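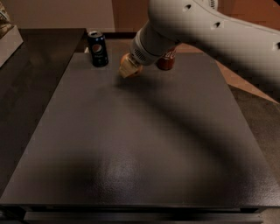
4. Fitting and Levelling the Table Top

Read this section through before you start. It covers the Hellard sit-stand table with the one-piece dark top, and the two-piece top where the join runs front to back. If you have the corner table, go to section 6.

The frame must already be standing on its feet, with both legs bolted to the cross rail as described in section 3. Leave the table unplugged until step 22.

4.1 Before you begin

You will need:

The hex key from bag A
A cross-head screwdriver, size 2
A spirit level, 600 mm or longer
A tape measure
A pencil
A blanket or the flattened outer carton

Bag C holds the long screws for the top. Bag D holds the short screws for the cable tray and the handset. They look alike at a glance. Keep the bags closed until you reach the step that calls for them.

CAUTION: Long screws from bag C must not be used for the handset. They will come through the upper face of the top.

CAUTION: The top is heavy. Two people are needed to lift and turn it. Do not stand it on a corner.

Note: If the top has come in from a cold van or garage, leave it flat in the room overnight with the wrapping opened. Screw holes drilled in a cold top may not line up the next day.

4.2 Placing the top on the frame

1. Lay the blanket or carton on the floor and place the top on it, face down. Check the underside for the row of pilot holes. The edge with the two extra holes near the right-hand end is the front edge.

2. Wipe the underside with a dry cloth. Sawdust left in the pilot holes will stop the screws seating.

3. Press one rubber pad over each of the raised spots on the frame arms. There are spare pads in bag A.

4. Loosen the four width bolts on the cross rail by two full turns. The rail should slide but not drop.

5. With one person at each end, turn the top over and lower it on to the pads. Keep fingers clear of the gap between the top and the cross rail.

6. Move the top until the overhang at the left and right is equal. Measure from the outside of each leg to the end of the top. On the standard model this is 256 mm each side.

7. Look up from below and check that the pilot holes sit over the slots in the frame arms. If they don't, slide the rail in or out until they do.

8. Tighten the four width bolts by hand, then a further quarter turn with the hex key.

Two-piece top: fit the left half first and carry out steps 5 to 8 for that half alone. Then bring the right half up to it and push the dowels home. The join should close without force. If it stays open at the front and closes at the back, the cross rail is not square. See 4.7.

4.3 Screwing down

9. Open bag C. Start every screw by hand before tightening any of them.

10. Tighten the screws nearest the middle first, then work outwards, changing sides each time.

11. Stop when the washer is flat against the metal. Do not use a power driver for the last few turns.

Note: A screw that keeps turning without biting has stripped its hole. Take it out, move the washer plate to the next slot along and drill a new 3 mm hole no deeper than 15 mm. Wrap tape round the drill bit to mark the depth.

12. Go round all the screws once more. The first ones will usually take another half turn after the rest are in.

4.4 Levelling

Do this in the place where the table will be used. A table levelled in the hall and then carried through will need doing again.

13. Put the spirit level along the front edge, in the middle. Read the bubble.

14. If the left end is low, turn both feet on the left leg anticlockwise, seen from above, by the same amount. If the right end is low, do the same on the right leg.

15. Move the level so that it runs front to back over the left leg. Adjust the front or back foot only. Repeat over the right leg.

16. Return to the front edge and check again. Changing the front-to-back level often alters the first reading slightly.

17. Press down on each corner in turn. If the table rocks, one foot is off the floor. Wind that foot down until it just meets the floor and stop there.

The feet have 12 mm of travel. On older floors this may not be enough. Use the flat floor plates (part 428, sold separately) under the low leg. Folded card works loose within a few weeks and must not be used on a motorised table.

Thick carpet: wait two days after moving the table in, then repeat steps 13 to 17. The feet will have sunk by different amounts.

CAUTION: Never wind a foot out past the red line on its thread.

4.5 Cable tray and handset

18. Open bag D. Hold the cable tray against the underside, 60 mm in from the back edge, with the open side towards you. Mark the holes in pencil.

19. Fit the tray with four short screws. The tray should clear the motor housing by at least a finger's width.

20. Fit the handset to the two extra holes at the front right. It can go on the left if you prefer. In that case mark and drill two holes 3 mm wide and 10 mm deep, and use the longer handset lead from bag E.

21. Run the motor leads along the cross rail and into the tray. Use the clips supplied. Leave a loop the size of a dinner plate between the tray and the wall socket, so that the lead is not pulled tight when the table goes up.

Note: Models with the Truvix control box have a white socket and a grey socket for the two motors. Either motor may go in either socket. On models with the Rastogi box the left motor must go in the socket marked L.

22. Plug in. The handset will show three dashes.

23. Press and hold the down button until the table stops, rises slightly and stops again. This takes up to a minute. The dashes are then replaced by a height.

If the height shown is wrong by more than 5 mm, measure from the floor to the top of the table and enter the measured figure as explained in section 5.

4.6 Care of the surface

The top has a matt dark finish. It stands up well to everyday use, but it shows fingermarks and dust more readily than the pale tops do.

Cleaning. Use a soft cloth wrung out in warm water with a drop of washing-up liquid. Wipe in long strokes from end to end, then dry with a second cloth. Small circular strokes leave marks that catch the light.

Drinks. Wipe up spills within a few minutes, including water. Cola and coffee left to dry along the join of a two-piece top can stain the edge strip. Stand chilled cans and glasses on a coaster, and do not leave a wet coaster in place overnight.

Heat. Do not put pans, irons or soldering stands straight on to the surface. The finish starts to turn shiny well before it burns, and the shine cannot be removed.

Sharp and heavy items. Lift things to move them. Anything with metal feet should have felt pads stuck underneath. Clamps for lamps, screens and so on need a scrap of wood or thick card on both faces, and should be at least 50 mm from a corner.

Do not use: furniture polish, wax, cream cleaner, scouring pads, window spray with ammonia, white spirit or magic sponges.

Shiny patches where wrists rest are normal and are not covered by the guarantee. A desk mat will slow them down.

4.7 If something is not right

The top slopes at full height but is level when low.
One leg has lost its place. Lower the table fully and repeat step 23. If the slope comes back within a day, check the motor plugs are pushed right in.

The two halves will not close at the front.
Loosen the screws in the right half and the four width bolts. Measure corner to corner across the frame, both ways. Tap the rear of the right leg with the heel of your hand until the two measurements match, then tighten again in the order given in 4.3.

The table stops partway and comes back down a little.
It has met something, or it believes it has. Check for chair arms, window sills and drawers below the top. If there is nothing in the way, lower the sensitivity by one step (section 5).

The top creaks when leaned on.
Usually a missing rubber pad. Loosen the screws on that side, slip a spare pad in and tighten.

The handset shows E2.
The load is too great or is all at one end. Take some of it off and wait 18 minutes for the motors to cool before trying again.

The handset shows E7.
Unplug at the wall, wait a minute, plug in and repeat step 23. If E7 returns, stop using the motors. The table can still be used at its present height.

4.8 Yearly check

Once a year, lower the table and unplug it. Then:

Tighten the screws under the top
Tighten the four width bolts
Check that no lead has been rubbed or pinched
Wipe the inner leg tubes with a dry cloth (no oil)
Repeat steps 13 to 17

Do the check again after moving house or after taking the top off for any reason. The screws may be removed and refitted up to three times in the same holes. After that, use the larger screws in spares pack 2064.

4.9 Spare parts for this section

428 Floor plate, each
2064 Oversize screw pack for top
2653 Rubber pads and washer plates, full set

Order from Mukley Spares by post or through the shop where you bought the table. Give the number on the silver label under the left frame arm. Orders placed before 2 p.m. go out the same day, except in April, when the store is closed for stocktaking.

Section 4 revised by Şengül Baysal. Replaces the loose sheet packed with earlier tables.

Go on to section 5, Handset and Memory Heights.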